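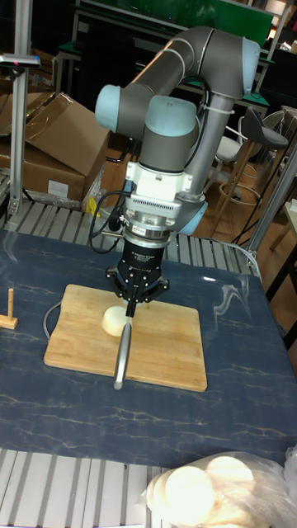 # Haldane kitchen task kit, first impressions (long, some complaining)

**bracketcreep** · August 6, 2021 · Tool & Gripper Reviews

I said in the spring sale thread that I'd write this up if the thing ever shipped. It shipped. Put the pitchforks down, or at least lean them on something.

For anyone who skipped that thread: Haldane is the kitchen task kit from Mistitz. You supply the arm and the gripper. They supply an adapter plate, a coupling, the cable guides, a license key, and a library of grasp and motion routines for handling kitchen tools. Knives are the headline item. There are also routines for spatulas and ladles, which work fine and which I will not be mentioning again.

**What I paid:** 157 for the kit, ordered in March, plus shipping that I have chosen to forget.

**Mounting.** The adapter is good. Holes line up, screws were the right length, and the coupling seats without the little wiggle I had learned to live with on my last one. The cable guides are less good. They assume a straight run down the forearm, and my arm has opinions about straight runs. I threw the guides in a drawer and used zip ties like my ancestors.

**Software.** The installer wanted to update itself, then wanted a reboot, then wanted to know if I was enjoying the product. It had been installed for a minute and a half. After that it was fairly civilized. You pick a tool family, jog the arm over the handle, close the fingers, and it walks you through a grip check where the arm tilts the tool a few ways and watches finger position for drift.

**Knife routines.** This is what you're buying. Straight down press cuts on soft food are solid. Rocking cuts are listed as "preview," a word here meaning "don't." The slice routine is somewhere in between and depends a lot on how the handle is shaped. Fat, flat-sided handles hold nicely. Anything round or skinny will rotate in the fingers the first time the blade meets resistance, and then you have a robot buttering your cutting board with the side of a knife.

**Manual.** 60 pages, of which the first chunk is legal. The board placement diagram is printed mirrored. I know this because I followed it.

Overall I like it more than I expected to and slightly less than it cost. Happy to answer things.

---

**thirdshiftsam**

Thanks for doing this. The Mistitz product page is nothing but adjectives so it's nice to see a verb.

How bad is the handle rotation? I'd be using ordinary kitchen knives, whatever is in the drawer, and I'm not buying a special set so the robot feels included.

---

**bracketcreep**

Depends on the drawer. My chef's knife is fine. My paring knife has a rounded handle and it crept on every hard cut until I wrapped the handle in silicone tape. With the tape on, no complaints. Without it, the grip check passed every time and then the cut went sideways, so don't treat the grip check as gospel. It's checking gravity. It has never met a carrot.

---

**ogre_kinematics**

I'll be the grump. This is a plate, a coupling, and some canned motions. Pluter sells a plate that fits the same grippers for a lot less, and the motions are a weekend of teach-and-repeat for anybody who has used a pendant before. I have press cuts running on a Pluter plate and wrote the routine myself with a sandwich in the other hand.

What am I missing for the extra money? A sticker?

---

**bracketcreep**

No sticker, and I checked.

You're missing the force limits, mostly. The Haldane routine stops pressing when it feels the board. My own teach-and-repeat version did not feel the board, it felt a number I had typed, and the number was wrong. I now own a board with a groove in it that the manufacturer did not intend.

If you've got force handling already then sure, buy the Pluter plate and keep the change.

---

**ogre_kinematics**

I use a foam mat under the board. Compliance for the price of a yoga class.

---

**lowpayload_lou**

The foam mat is a terrible idea and I say that as someone who did it. The board rocks. You press at the near edge, the far edge comes up, your food rolls toward the blade like it has given up on life. Grippy shelf liner, thin, under all four corners. Done.

On topic: I have both the Haldane kit and the Pluter plate. The Pluter plate is a nice piece of metal. It is also thicker, so you lose some reach at the bottom, and if your table is already tall you'll notice when you try to get the tip of the blade down anywhere near the front of the board. I ended up lowering my table. Not everybody has a table that lowers.

---

**ogre_kinematics**

My board does not rock. My board is heavy. Buy a heavier board.

---

**lowpayload_lou**

Sir, this is a gripper subforum.

---

**muffin_torque**

Can I ask about soft round food? I do demos for a culinary program and nearly everything they hand me is a disk. Dough, cheese, flatbread, more dough. Every system I've tried has been great on a cucumber and then fallen apart on anything squishy. The blade goes in, the blade comes out, the food comes out with it and goes for a ride.

---

**bracketcreep**

Food riding up on the blade is the one place where I'd call the kit clever. There's a setting buried under Advanced called "exit wipe" (I know) that pulls the blade back toward the handle a little before it lifts. That breaks the suction on cheese. On dough it helps less, and you want flour on the blade.

The default is off. I can't imagine why. The setting took me 3 evenings to find, and the manual's entry for it reads, in full, "Enables exit wipe."

---

**muffin_torque**

"Enables exit wipe" is going on my tombstone. Thank you, that sells me more than the whole product page did.

---

**thirdshiftsam**

Has anyone tried the Lilavach add-on? Mistitz keeps emailing me a coupon for it. From what I can tell you record your own runs, upload them, and they send back a tuned routine for your exact tool and food.

---

**lowpayload_lou**

I did the trial. You get 7 uploads. The first ones I wasted because my lighting was bad and they rejected the recordings, which still counted against me. The ones that went through came back noticeably smoother on approach. The cut itself looked the same to me. If you're doing video, or demos where people stand there and stare, the smoother approach is worth something. If you're cutting cheese alone in a shop at night, the cheese won't appreciate it.

Also read the terms. By default they keep your recordings for training. You can opt out by email. It has to be an email, there's no checkbox, because it is apparently still the nineties over there.

---

**ogre_kinematics**

So the kit costs more than the plate, the service costs more than the kit if you keep it long enough, and they keep your homework. Remind me who the customer is.

---

**bracketcreep**

I don't love it either, but the kit runs without it. I never signed up for Lilavach and nothing nags me about it apart from one gray button I've trained myself not to see.

---

**pinchpoint_pat** 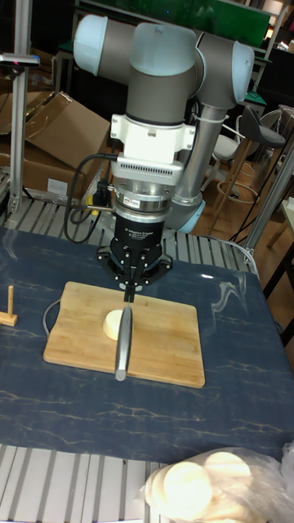 Does the Haldane kit need the knife in a holder at startup, or can a person hand it to the gripper?

---

**bracketcreep**

Either one is supported, but use a holder. The hand-over mode has you hold the blade end while the fingers close on the handle, and the manual's safety advice for that amounts to a cartoon glove. With a holder you jog over, close, run the grip check, and your own fingers stay out of the story. Any upright block that leaves the handle exposed will do. I set the pickup point once and haven't touched it since.

---

**pinchpoint_pat**

Good, holder it is. Last one from me: what happens on an emergency stop? Does it drop the knife?

---

**lowpayload_lou**

That's your gripper's department, not the kit's. Mine holds position when power is cut. Some open. Find out which kind you have with a wooden spoon before you find out with a knife.

---

**ogre_kinematics**

For once I agree with Lou. Also add a tether if you're working over anything you care about, such as feet.

---

**muffin_torque**

Ordered. Checkout tried to add two extra adapters and the coupon service to my cart, so watch for that. Also they want your gripper's firmware version on the order form, and it's a required field. I didn't have mine handy and typed "recent." It went through.

---

**bracketcreep**

They will email you about that. They emailed me about mine and I'd put in the right one.

Update on the mirrored diagram while I'm here: support wrote back. They confirm it is mirrored. The suggested fix is to hold the page up to a window and read it from behind. I tried it and the diagram is now correct, although there's an ad for Lilavach on the other side that shows through.

---

**thirdshiftsam**

Does anybody have a used Pluter plate they want to get rid of? Asking for my wallet.

---

**lowpayload_lou**

Mine's yours for shipping. I'll throw in the foam mat.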